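Gallery: Toys on Wood

Text and selection by Till Grube

Welcome to the small summer page of our collection. Since July I put together pictures of toys which are simple, which have a few strong colors, and which do well on a wooden surface. Marlene Gerlach helped me with the choice and also corrected my English, so the mistakes that remain are mine.

The toy on this page is a stacking toy with a red base and colored rings. Many of our readers had something similar in their childhood. My own one came from Mühlbauer, a shop in our town which closed 15 years ago, and I still remember the noise when a ring falls down on the peg -- a short and dry click. I would know it everywhere.
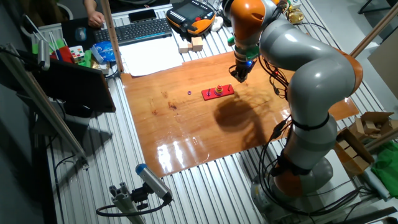 Reading time: 2 min

Two pegs stand up from the red base. One is bare, and the other carries the rings in orange, yellow, green and red. The small purple ring lies a short distance to the left, flat on the board.

I like very much that one ring is apart from the rest. A full stack is nice to look at, but the eye has nothing to do there. With one piece on the side, you begin at once to think where it should go. Marlene says that she would put it on the bare peg, and I would put it on top of the others. We discussed this for a whole lunch and did not agree.

Please look also at the surface. It is glossy, the lights from above make bright stripes on it, and to the left of the toy the wood has some dark stains and spots. For me a table may show its age. When I restored my desk with Grison wax, I left every spot where it was, and I did not regret it until today.

The busy part of the table behind is for those who like to search. You can find a Rubik's cube there, and a box of colorful sticks. I noticed the sticks only when I prepared this page. 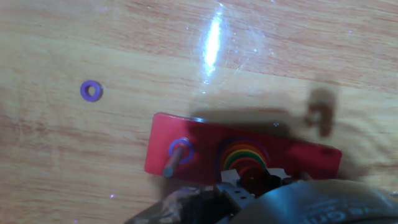
Purple ring and red base on light wood, with orange-brown grain.

In the second picture I enjoy mostly the grain. It runs from the left toward the right in darker and paler bands, and the violet color of the ring is very strong against it. The ring is thick and flat, with a round hole, and it gives only a faint shadow. There are also fine scratches in the finish, best to see near the glare of the light.

The next gallery will be called Pastness and will show 8 old wooden puzzles from the Faltent collection. If you own a stacking toy and want to share a picture of it, please write to Marlene -- she collects them for the autumn page.

Page updated August 24, 2019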